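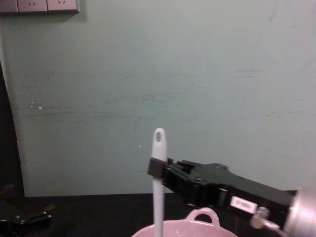 Two-handled bowl

A two-handled bowl is an open vessel with a pair of grips fixed to opposite sides of the rim or upper wall. It is used for serving and eating soups, stews, porridge and baked dishes, and in some kitchens for mixing small quantities. The form lies between the plain bowl, which has no grips, and the casserole, which is normally deeper and supplied with a lid. Trade catalogs also list it as a lug bowl, handled soup bowl or eared bowl.

Form

The body is usually round in plan and fairly shallow, with a flat or slightly recessed foot. Handles are of three main kinds. Lug handles are solid tabs that project level with the rim. Loop handles are closed rings or arches with an opening for one or more fingers. Strap handles are flat bands attached at two points, one above the other, and are found mostly on deeper vessels.

The two grips are set 180 degrees apart so that the load is shared evenly when the bowl is lifted with both hands. Offset handles occur in handmade ware, where they are generally counted as a fault. A filled bowl with offset handles tips toward its unsupported side.

Capacity is stated to the brim by some makers and to a fill line by others, and the figures are not interchangeable. The Holtwood pattern, for instance, was sold as a 537 ml bowl measured to the brim.

Materials

Stoneware, earthenware and porcelain are the usual ceramic bodies. Enameled steel, melamine and heat-resistant glass are also used. In ceramic ware the handles are either cast in one piece with the body or formed separately and joined with slip before firing. Cast handles are cheaper to produce. Joined handles can be thinner, but the joint is the most common point of failure. 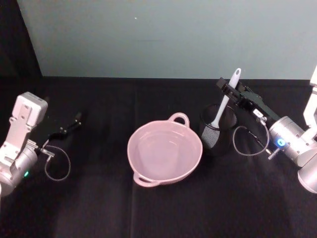
Glazes in a single pale color, with or without a darker band at the rim, are common in household ranges. The band may be painted, or it may result from the glaze thinning over the edge during firing. The pottery writer Ans De Bruijn treats the two as separate types and lists them under different headings – a practice that most dealers do not follow.

Use

At the table the bowl is carried by both handles and set down with the handles to the left and right of the diner. Oven use depends on the body and glaze and is normally marked on the base. Handles heat along with the rest of the vessel, so cloths or mitts are needed for both hands. The Fladon range was rated for oven use up to 200 °C, while the Esberg range was sold for table use only.

Storage

Handles increase the width of the bowl and affect how it is stored. Bowls with level lugs can be nested with the handles aligned. Loop handles that rise above the rim prevent close nesting, and such bowls are often stacked no more than 2 high or kept singly. A shelf allowance of about 70 mm beyond the body diameter is usual for the larger sizes.

On worktops the bowl is often kept beside other open containers, such as a utensil holder. Where space is limited, turning the handles diagonally to the front edge reduces the width taken up and leaves one grip within reach.

Care

Residue collects where the handle meets the wall and is best removed with a narrow brush. Cracks at this point may be hidden under the glaze. MacPherson bowls were checked at the factory by tapping the rim – a dull note was taken as a sign of a flaw, and the piece was set aside. Bowls with a cracked or repaired handle should not be used for hot liquids.

See also: Casserole; Porringer; Soup plate; Utensil holder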